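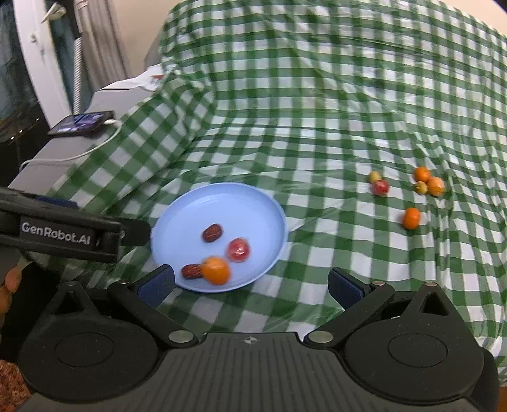
MINWOOD, 14 Jun 2020. The Minwood Household Buyers' League today called on Hunulo, the grocery delivery firm, to stop using the words "farm fresh" until it can tell customers what the words mean. The League asked the company in May and has yet to get a straight answer. Most families know what fruit on a kitchen table looks like, a mandarin and a couple of dates on a blue plate, an apple beside it on the checked cloth, and most of them could not say when any of it was picked. Hunulo charges extra on the promise that it can. The League has read the company's material closely and does not believe the promise is worth paying for.

Hunulo began delivering in Minwood under its "Fresh Promise" plan, which adds $7 a month to a household's bill. In return, according to the sign-up page, members receive "farm fresh produce, chosen with care, at the peak of its season." No harvest date is printed on the bags. No farm is named on the receipt. The terms of service, which run to 27 pages, do not define "farm," "fresh," "peak" or "season," although they do find room to define "doorstep."

"I would like somebody to explain to me what fruit is not from a farm," said Ásdís Dalsgaard, chair of the League. "If it grew on a tree and a person picked it, it came from a farm or something close enough. So the word farm tells you nothing. Then you are left with fresh, and they won't say how many days that is. I have asked three different ways."

The League wrote to Hunulo in May with a short list of questions. How long after picking may an item still be sold as farm fresh? Does fruit held in cold storage qualify? Does the standard change in winter? Who checks? The reply thanked the League for its passion and said that Hunulo "works with trusted partners to bring the best of the harvest to your table." A second letter got the same reply with a different signature.

Cold storage is not a scandal. Apples keep for months when they are stored well, and plenty of people eat them in spring without complaint. Dried fruit is meant to last. The League has no quarrel with any of this and wishes to be clear that it is not claiming Hunulo's fruit is bad or unsafe. The complaint is about paying more for a claim that cannot be checked by the person paying.

League members collected signatures from 759 Minwood residents who want the claim explained or dropped. Many of them wrote notes beside their names. One asked whether the melons had been consulted. Several said they joined the plan this spring when getting to the store was hard, and that they had no real way to compare what arrived with what they would have picked out for themselves.

Hunulo has pointed to its Bustell badge, a green leaf that appears next to certain items on the website. The League looked into the badge as well. Bustell is a rating service, and sellers pay to take part in it. Its published guide says that badges are awarded on "a commitment to freshness values." Sellers fill out a form describing their own commitment. The League could find no mention of anyone visiting a warehouse, opening a box or reading a thermometer.

"A leaf is a nice picture," said Ankica Grgić, who handles complaints for the League and worked behind a produce counter for many years. "When I sold peaches, a customer would ask me when they came in and I would say Tuesday, or I would say don't buy those. That was the whole system. It did not cost anybody $7."

The League is asking Hunulo to do 2 things. Print a harvest date or a packing date on produce sold under the Fresh Promise, and refund the monthly charge to any member who signed up on the strength of the words "farm fresh" and now wants out. It is also asking Bustell to publish the forms its sellers fill in.

Members of the plan who want to cancel should know that the button is under "Lifestyle," and not under "Account" or "Billing." The League suggests saving the confirmation page, as some members report being charged again the following month.

The League takes no money from grocers, delivery firms or growers. Copies of both letters and both replies are available to reporters on request.

Press contact: Ankica Grgić, Minwood Household Buyers' League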